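Cadence – is it worth changing or should I leave it alone?
Running chat > Training and technique

fellplodder
Joined in September, 209 posts

Right, I know this gets asked a lot but the old threads all wander off into shoe talk. I've been running for six years and my natural cadence is 158 or so on the flat. My watch keeps telling me it's poor. I had a grumbly left knee before the Darnemgate 10 and a chap at the club told me to get up to 180 and it'd sort itself out.

Tried it with a metronome app last night along the canal and it felt like running in a skirt. Heart rate through the roof, calves like bricks this morning. Has anyone here changed theirs on purpose and been glad of it?

muddylaces

Yes, me. Went from 160 to 170 over one winter and my shins stopped hurting. But I did it really slowly, a couple of beats at a time, and only on easy runs. Going straight to 180 is daft, no wonder your calves are moaning!

Gape_harrier

180 is a number somebody got from watching very fast people race. You aren't racing at that pace and neither am I. I'm six foot three and sit at 162 for everything except hill reps, 3000 miles in and no injuries worth mentioning. If it isn't broken leave it be.

fellplodder

Well, it's a bit broken, that's the thing. The knee only comes on after an hour, always on the downhill bit past Fodgate reservoir. On the flat I hardly notice it.

muddylaces

Downhill is exactly where overstriding gets you though. You reach out in front and brake with every step. Short quick steps on the descents, never mind what you do on the flat. That's where I'd start.

tuesdayclubdropout

Sort of agree with both of you. I had my gait looked at (on a treadmill, which I hate, so who knows how normal I looked) and the physio wasn't bothered by my cadence at all. She was much more interested in my hips. Gave me step-downs and side planks, deadly boring, and I did them while the kettle boiled for most of the spring. The knee got better. I never touched the metronome.

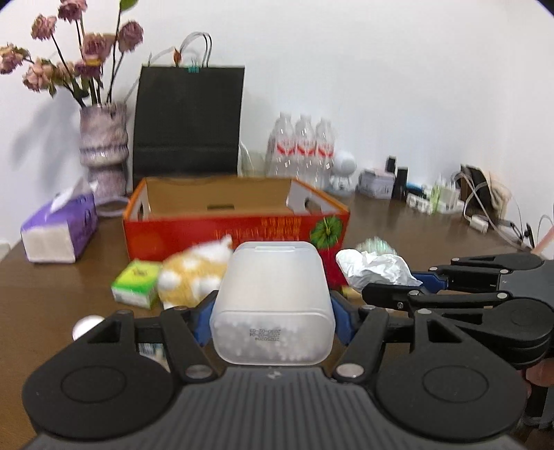

Then the funny bit – when I went back through my watch data afterwards the cadence had gone up by four all by itself. So maybe it follows on from being stronger and you don't need to chase it. Or maybe I'd just got a bit quicker, I really couldn't tell you.

Gape_harrier

That'll be the speed. Cadence goes up with pace, always has. You can't compare two runs unless they're the same pace on the same route.

tuesdayclubdropout

They were the same route! Not the same pace, I'll give you that.

zeddenzoomer

Lurker here, back of the pack, finished 2266th at the Zedden Half and very pleased with it. I use music instead of a beep, just a playlist at 165. Much nicer than a metronome and I forget I'm doing it. My hips used to ache and now they mostly don't, but I also lost a stone and bought new shoes so make of that what you will.

Gape_harrier

Please not shoes.

muddylaces

Haha. Gape, you do know some of us have changed something and felt better for it? You can't tell everybody to leave it alone just because your legs are made of girders.

Gape_harrier

Fair enough. I'd still try the strength work first. And I'd get a physio to look at a knee that's been going on this long before asking us lot.

fellplodder

OK, plan is: metronome in the bin, short steps down past the reservoir, step-downs three times a week. I'll ring the physio if it's no better in a month. What sort of height step did she give you, tuesday?

tuesdayclubdropout

Bottom stair to begin with. Go slowly and watch your knee doesn't drop inwards. A mirror helps if you've got one in the hall.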